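Reading an Old House Before You Draw Anything
Course notes, Renovation Studio, session 7

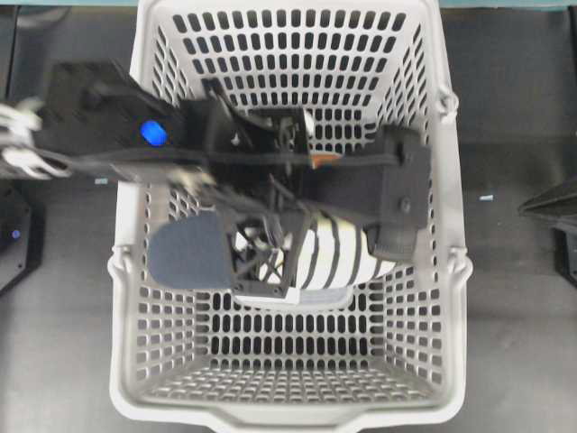

Notes by Horacio Cabral
Studio tutor, with survey drawings by Jouko Tuominen

Okay, so last session we left off with everyone wanting to knock down the back wall. I get it! I want to knock down the back wall too, most of the time. But before anyone opens the drawing software I'd like you to spend a proper stretch of time with the building as it stands, and these notes are the order I do it in when I'm let loose on an old place.

The house we're using all term is the one on Brandero Lane in Prurnska. It's a brick worker's cottage, one room wide, with a lean-to kitchen stuck on the back at some later date (Jouko has the survey, please ask him nicely for the file and don't print it at the wrong scale again).

Start outside

Walk all the way around if you can. Look at the gutters first, then at the wall under each gutter, then at the ground under that wall. Water is behind most of what you'll find indoors, and if you see a green streak under a joint you already know which room to be suspicious of. Check whether the outside ground has crept up past the floor level. At Brandero Lane it has, along the whole north side, and the lower brick courses have been painted over with something shiny that I'm fairly sure is making things worse.

Then go in and stand still

I mean it, stand in each room for a few minutes with your notebook closed. Where does the light land? Which door do you drift toward? The front room in our cottage gets lovely sun until 10 a.m. and then goes quite dim, and I'd never have picked that up from a plan. Last year's group put the desk there and the breakfast table at the back, and we all had to swap them around in week five.

Floors, walls, roof

Bounce a little on the floorboards near the outside walls, where joist ends tend to rot. Tap the plaster with your knuckles – a dull, hollow sound means it has let go of the lath. In the roof you want a flashlight, old clothes and somebody holding the ladder. Write down the depth of the rafters. Ours are 100 mm, which won't take the insulation most of you have drawn between them, so have a think about going above or below.

What to keep

My old boss, Pacheco, used to make us mark up the plan in two colors: blue for anything you'd be sad to lose, red for anything you'd happily see gone. Whatever is left uncolored is where the design happens. I still do this on every job. On the Plelia house (slides 12 onward) the blue bits were the stair, the chimney breast and one slightly crooked window, and the whole layout grew around them. The owners had set aside up to 2000 for the stair repair and we used nearly all of it, mostly on labor.

For next time

Bring a marked-up plan of Brandero Lane in two colors, plus 500 words on one thing you'd keep and how it changes the layout. Hand sketches are fine, I like them better anyway! Jouko will be in the studio from 2 p.m. if you need to check a dimension.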